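Zanetti Quilted Bedspread, Pink Floral with Wide Border

Bedspreads | Quilted | Double and King

In stock. Ships from our Clivov workroom.

We've sold quilted bedspreads for a good while now and this is the one our own staff keep taking home. It's a proper all-over floral, the sort that makes a plain bedroom look as if somebody has thought about it, and it has a border in a completely different colour that has no business working as well as it does. We love it!

The middle is pink, printed with flowers in cream, pale green and white, and quilted all over so you get those stitched lines running through the pattern. Round the edge is a wide band of turquoise and teal with larger flowers in pink, yellow and green. Put it on the bed and the border falls over the sides, so from the door you get the turquoise first and the pink when you come closer. 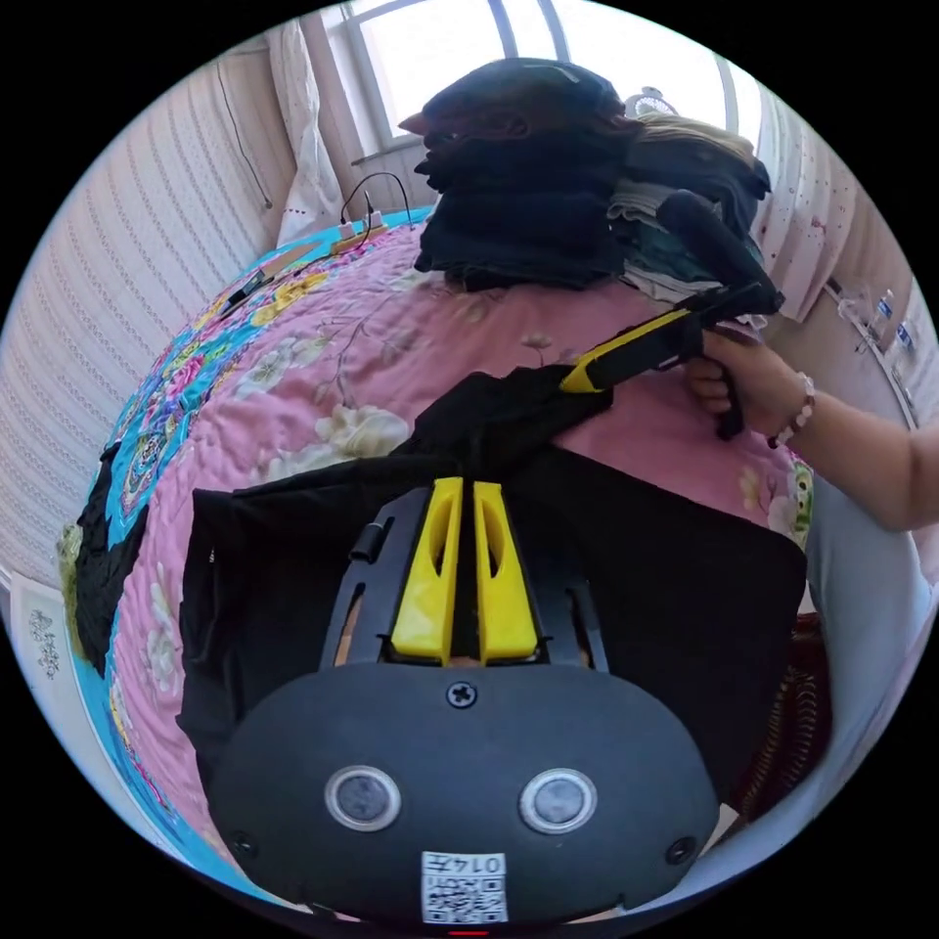 Lungile Botha drew the border before she drew the centre, and she'll tell you she had the turquoise pinned to her wall for months with nothing to go beside it. The first three centres were all too pale. The pink came from a sample sheet meant for cushion covers, and once the two were laid side by side that was the end of the discussion. We did try a version with a plain teal edge (cheaper to make, quicker to cut) and it looked fine, but fine is a bit of a let-down once you've seen the flowers.

What it's made of

Cotton on the front, cotton on the back, with a cotton and polyester filling between. It's a middling weight. In May you can sleep under it on its own, and in winter it goes over a duvet without slithering off to one side, something I can't say for the satin one I had before. The back is plain pink, a shade lighter than the front.

The quilting is done by machine and the lines are close enough together that the filling stays where it's put. After a wash you'll get a slight pucker along the stitching. Some people iron it out. I'd leave it alone, it gets softer and a bit more rumpled every time and looks the better for it.

Sizes

Double, and King. Both have the same border width, so on the King you see more of the pink centre. If you have a deep mattress, or a topper on top of a deep mattress, go up a size. Measure from the top of the mattress down to where you'd like the edge to finish, double that, add the width of the bed, and check it against the size chart. If you fall between the two, take the larger.

No single at the moment. We get asked a lot and Cosimo Fabbri, who looks after the cutting, is working on one, but the corners need redrawing so the big flowers don't get chopped in half.

Corners

The corners are rounded at the foot end, so there's no heap of fabric on the floor to trip over. At the head end they're square, and you can tuck them behind the mattress or leave them hanging. The border carries on round the curve in one go with the flowers following it, and this took Cosimo more attempts than he likes to admit.

Living with it

A bedspread gets used for everything except sleeping. Mine is where the ironing goes, where the suitcase gets packed, and where I sort out whatever has come off the airer. Quilted cotton is lovely for that. Clothes don't slide about on it the way they do on a shiny throw, and you can fold a shirt or a big sheet flat on it without chasing the thing across the bed.

Dark washing does look rather splendid on the pink, I must say, and it's also the washing to be a little careful with. New black cotton can shed fluff and loose dye. Let it dry right through before you pile it up, and give the bedspread a shake afterwards. A lint roller takes care of the rest, going along the quilting lines and then across them.

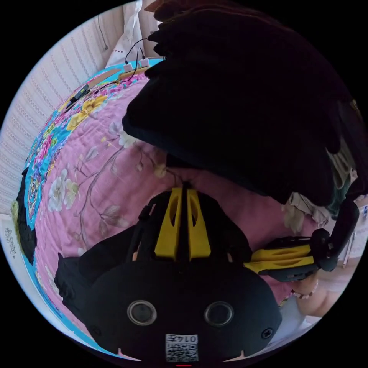

Washing

Machine wash at 30 degrees with similar colours. Use a gentle cycle and a liquid detergent (powder can sit in the stitching if the drum is very full). The Double goes into an ordinary household machine with room to move. The King is a squeeze, so if yours is a small drum, a launderette is the kinder choice. No bleach.

Line dry if you can, folded over two lines so the weight is shared. Tumble drying is fine on low. Take it out while it's still very slightly damp, spread it over the bed and smooth it from the middle outwards with your hands. Iron on the back if you want it crisp.

Allow a little shrinkage on the first wash. We've built this into the sizing.

What goes with it

Plain sheets, in nearly any colour you find in the flowers. Cream is the easy one. Pale green is my favourite and makes the whole thing look cooler in summer. For pillowcases we'd point you to the Fletitz range, which has a teal very near to the border, and there's an Ikov throw in soft yellow that picks up the yellow flowers beautifully if you like something folded across the foot of the bed.

It's at home with a pale floor and it's just as happy against dark wood. Patterned curtains are a braver choice, but a customer sent us a picture of hers with stripes and we were all rather jealous.

Good to know

Colours vary slightly from one print run to the next. If you're buying 2 for a room with twin doubles, order them together and we'll send them from the same run.

The turquoise reads bluer by daylight and greener under a warm bulb. We can post you a swatch with a bit of both fabrics on it, so you can try it in your own room before you decide.

Delivery and returns

Orders placed before 3 in the afternoon leave us the same day. It comes folded in a cotton bag with a drawstring, and the bag is worth keeping for storing the bedspread over the summer. You have 25 days to send it back if it isn't right for your room, unwashed and in the bag it came in.

Spare border fabric is available by the half metre for cushions or mending. Ask for it when you order and we'll cut it from the same run as your bedspread.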